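Laundry Unloading with One Arm
Final report, Wirar student robotics project
Cirkstead, 11th May

1. What we set out to do

The job sounded small. Get a robot arm to reach into the upper drum of a two-drum machine and deal with a piece of cloth. The original proposal promised "reliable household laundry handling by the end of the course." I did not believe that sentence when we handed it in, and I believe it less now.
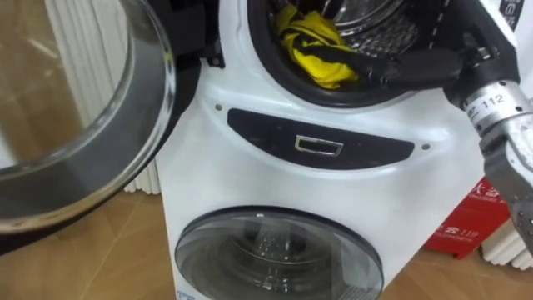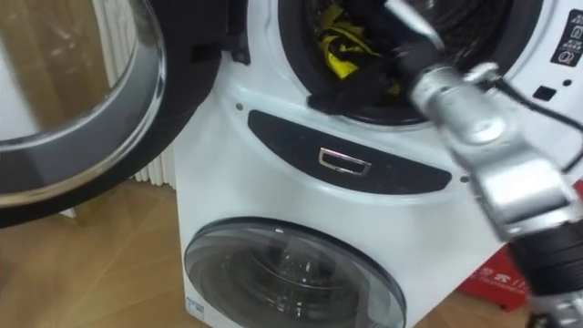
2. Setup

We ran everything on the upper drum with the door already open. Opening the door was in the first plan and was dropped in April after we saw how much time it would eat. That should be kept in mind when reading the results, as a person doing laundry does not get a helper to open the door first.

The control software is Kos, which we were given, plus our own grasping code, which we called Zilholm. Kos moves the arm to a point. Zilholm picks the point. When a run goes wrong it is nearly always Zilholm, so the fault is ours.

3. Training data

We recorded 1,583 attempts with a person steering the arm. After throwing out the ones with missing frames or a bad start position, 488 were left. Losing that many is hard to defend. Most of the bad ones came from a timing error that we could have caught on the first day by playing back a single file.

4. Results

The final test was 75 runs. We counted a run as good if the cloth came fully clear of the rubber gasket and stayed in the gripper until the arm stopped. By that rule more than half were good. Our earlier slides gave a higher number, but they counted a run as good if the gripper closed on fabric at all. Please use this one.

Three kinds of failure came up again and again:

- The gripper closed on a fold too thin to hold and came out with nothing.
- The cloth caught on the lower lip of the opening and the arm kept pulling until the force limit stopped it.
- Zilholm picked a bright reflection on the drum wall in place of the cloth.

The last one bothers me most. We used bright yellow in the cloths we picked, which makes them easy to find against metal, and the code still got fooled. I would expect gray socks to do much worse. We did not test gray socks.

5. What I would not claim

The poster says the system "generalizes to new fabrics." We tried one towel that was not in the training data, a few times, and it went fine. I don't think that supports the word. We also never moved the machine or changed the lights, so the results hold for one room and one drum.

6. If another group picks this up

Check the recordings daily. Write down what counts as success before the first test run - we argued over it for a week. Try mixed loads early, even if the numbers look bad. And leave the door for last, or give it to a separate team.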